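Search the forum
All boards Search

We use cookies to keep you logged in. Accept Manage settings

Teach-and-repeat on a promenade: how many demonstration runs, and how do I stop it learning the shade?

Posted by gunn_rover in Mobile Robots

I'm teaching a small outdoor wheeled robot to follow a path by driving it there by remote control, then training a steering policy on the recorded camera and joystick data (behaviour cloning, one forward camera, wide lens). The controller runs at 10 Hz. So far I have 54 teleoperated runs, which came to 3702 usable samples after I threw out the stationary ones.

The test site is the waterfront promenade at Plomgate. It's a long straight stretch of square paving in two colours, with a railing on one side and big trees on the other. Under the trees it behaves badly. It steers towards the bright patches and away from the dark ones, as if the edge of a shadow were the edge of the path. On plain concrete at home the same network holds a line without any trouble. 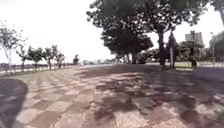
All of my driving was done between 9 and 10 in the morning. I kept to the centre of the path as carefully as I could, on the theory that clean demonstrations make a clean policy. Training loss is low. Validation loss is also low, but the validation samples are a random split from the same runs.

Do I need more data, or different data? I'd prefer not to add a lidar. Budget is already gone on batteries.

lelum_ct

Different data. You have two separate faults and more of the same driving will fix neither.

First, the centred driving. If you never leave the centreline, the robot has never been shown what to do from anywhere else. A small error puts it in a state with no demonstration behind it, the next output is worse, and it drifts off. You need recoveries. Stop recording, drive the robot off to one side at an angle, start recording, then steer back to centre. Do not record the drive out, or it will learn that too. Vary the offset and the heading, both sides. I'd make a third of the set recoveries.

Second, the shadows. Every run was done in the same hour, so the shade fell in nearly the same place each time and lines up with position along the path. The network is free to use it as a landmark. Record at noon and again late in the afternoon, and get some overcast days if you can. Drive both directions as well. Random brightness changes help a little, but a uniform change doesn't move a shadow edge. Pasting random dark polygons onto the ground area did more for us.

Your validation split is telling you nothing. Adjacent samples at 10 Hz are close to identical, so a random split puts near copies in both halves. Hold out entire runs, preferably all from a time of day you didn't train on. Expect the number to look a lot worse. It will be the correct number.

Check your latency too. If the joystick command is logged with a later timestamp than the picture you were reacting to, the policy learns to steer late. We shifted our labels earlier by two samples and the weaving stopped. Your radio link will be different, so measure it.

drestia88

Just crop out the sky and everything above the horizon, that's what I did. Also, paving like that is a gift. Convert to a colour space where you can ignore lightness, find the joint lines with a Hough transform and steer to the vanishing point. No training needed. Works on my driveway.

northbank_tinker

Cropping is worthwhile, but I'd leave some of the railing in. It's the most stable feature you've got on a site like that and it doesn't move with the sun. Undistort first if you're going the line-fitting way – a wide lens will bend the joints near the sides and the fit gets pulled.

On the learned version, I'd skip the up-front batch of recoveries and do it interactively. Let the policy drive, keep your thumb on the override, and record only while you are correcting it. Add those samples, retrain, go again. My first set was 2479 samples and three rounds of corrections beat doubling it. It also puts the new data where the robot fails, which for you will be under the trees. Keep the speed at a walk and have a hardware stop that doesn't go through the same radio as the joystick.

Comments (4)

gunn_rover: Held out whole runs as suggested. Validation error tripled. Going back in the afternoon with the recovery routine.

lelum_ct: Agree on the override method, provided the takeover is prompt. If you hesitate, trim the first half second of each correction, as that's you noticing.

drestia88: Still reckon Hough.

paver_pete: Does anyone know if you need council permission to run one of these on a public path? Mine wanted a form and proof of insurance.

Get the monthly digest by email. Enter your address Subscribe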